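Search this site
Search

How to Pace a Hilly Trail Race by Effort

By Najwa Harb
December 2022

Most runners come to their first long trail race with a road habit, a target pace per mile. On a course with real climbing that number stops being useful within the first hour. Pacing by effort takes some practice, but you can learn it on your regular training routes.

1. Find your easy effort. Run a flat mile at a speed where you can speak in full sentences. Check your heart rate at the end. Mine settles at 152 or 155 on a warm day. Yours will be different. Write it down.

2. Take it to a hill. Run the same effort up a moderate climb. You will slow down a lot. When the number goes past your easy figure and stays there, walk. Keep your hands on your thighs if it is steep and take short steps.

3. Pick your walking points before the race. Look at the elevation profile and mark every climb longer than a few minutes. On the Bimstead loop I walk the ridge road and the last switchbacks, both laps.

4. Hold back on the early downhills. Short, quick steps are easier on your quads than long braking ones. At Nindden in September I ran the first descent too hard and walked most of the final 2 miles, which were flat.

5. Eat by the clock. Set your watch to beep every half hour and take something each time, hungry or not. Climbs are a good place to do it if you are already walking.

6. Split the race by time. If you expect to be out all morning, stay at easy effort until the halfway point, then let it rise a little on the runnable sections. Save any racing for the last aid station onward.

Try the whole plan on a long run at least three weeks out. Wear the shoes and pack you will race in, and change one thing at a time if something rubs or bounces.

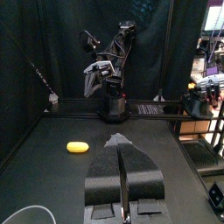
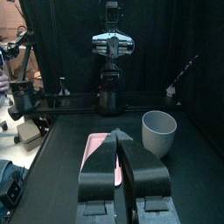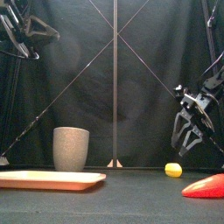

Tabletop views, with black grippers in all three.

Related posts
Zevard Ridge Half: Course Notes
Choosing a Handheld Bottle
51 Weeks of Trail Miles
Ghoneim Night Run Recap
Downhill Drills for Beginners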